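Larnimton Short Film Days: Frequently Asked Questions for Entrants

Last revised January 27, 2025

What kinds of film are accepted?
Fiction, documentary, animation and experimental work, in any language. Music videos are accepted only in the experimental section. Trailers and extracts from longer films are not accepted.

How long may a film be?
The upper limit is 19 minutes, counted from the first picture to the end of the closing credits. There is no lower limit.

Does the film need to be a premiere?
No. Films already shown at other festivals or released online may be entered, provided they were completed after June of the year before last.
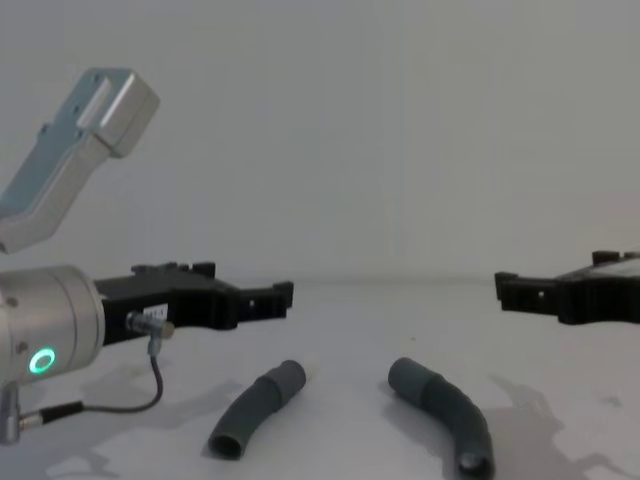

Robot arm with black gripper at a white table.

What file should I send for selection?
An H.264 file at 1080p, no larger than 2000 MB, with stereo sound. Password-protected streaming links are also accepted. The password must stay the same until results are sent out.

What is needed if the film is selected?
A DCP, unencrypted, at 24 or 25 frames per second. Entrants without access to a DCP may ask Pritach, our projection contractor, to make one from a ProRes master. The cost is charged to the entrant.

Are subtitles required?
English subtitles are required for all dialogue in other languages. For selection they may be burned in. For screening, send a separate subtitle file with the DCP. Timings are checked against the screening copy, so a file made for an earlier cut will be returned.
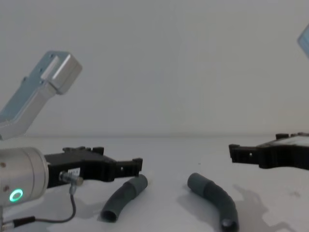

Corrected files may be sent once. If the second version also fails the check, the film is shown with the subtitles from the selection copy, where these exist.

Where are the films shown?
In the main hall of the Wirnen cinema, which has 176 seats. The Van Rooij room next door is used for repeat screenings and has stereo sound only. Films with a 5.1 mix are played there as a downmix. Entrants may supply their own.

Can I change the cut after entering?
Colour, sound and credits may be changed. Changes to the edit must be agreed in writing with the programmer, Karlijn Van der Linden.

Who clears the music?
The entrant. A signed rights form covers music, archive footage and any artwork shown. Festival-only licences are sufficient.
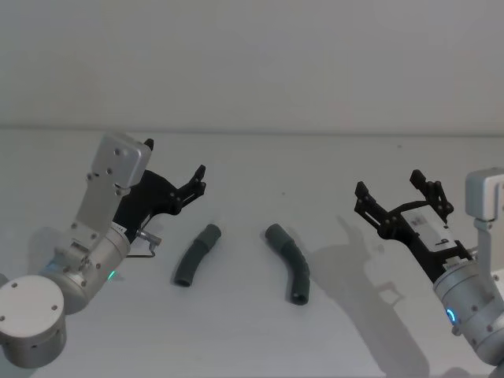
Two robot arms and two dark grey curved tube pieces.

Is there an entry fee?
No fee is charged for student films. For all others the fee is shown on the entry form and is not refunded if the film is withdrawn.

Whom do I contact about technical problems?
Anouk Dijkstra, print traffic. Give the film title and entry number in the subject line.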